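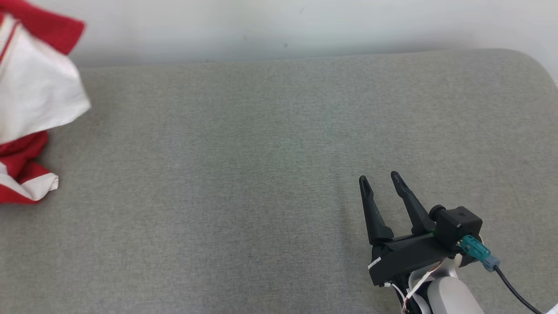

Figura 1. Superficie tapizada gris con una tela roja y blanca.

2. Planteamiento del trabajo

El proyecto estudia cuánto aguantan los tejidos de tapicería antes de que aparezcan bolitas y pérdida de color. Lo hicimos Halyna Harasym y Thandeka Mathebula para la asignatura de Materiales Textiles, entre marzo y mayo. Las muestras procedían de retales de Kernura, un taller de tapicería que nos cedió tres telas: algodón, poliéster y una mezcla de lana.

3. Método

Cortamos las muestras en discos y las dejamos 48 horas en el aula antes de ensayarlas. Cada disco se frotó en seco contra un paño de lana, con revisiones a los 100, 800 y 3.000 ciclos. El desgaste se valoró a simple vista, en una escala de uno a cinco — las dos puntuábamos por separado y después se hacía la media.

4. Resultados

El poliéster apenas cambió hasta la última revisión. El algodón perdió color en el centro del disco, pero no formó bolitas. La mezcla de lana obtuvo la peor nota ya en la segunda revisión. Un disco de algodón se soltó del soporte y hubo que repetirlo.

5. Limitaciones

No medimos el peso de las muestras. Tampoco probamos el roce en húmedo — queda pendiente para quien continúe el trabajo.

Proyectos de alumnado · Centro de Formación Gidilgate · Contacto: secretaría · Volver arriba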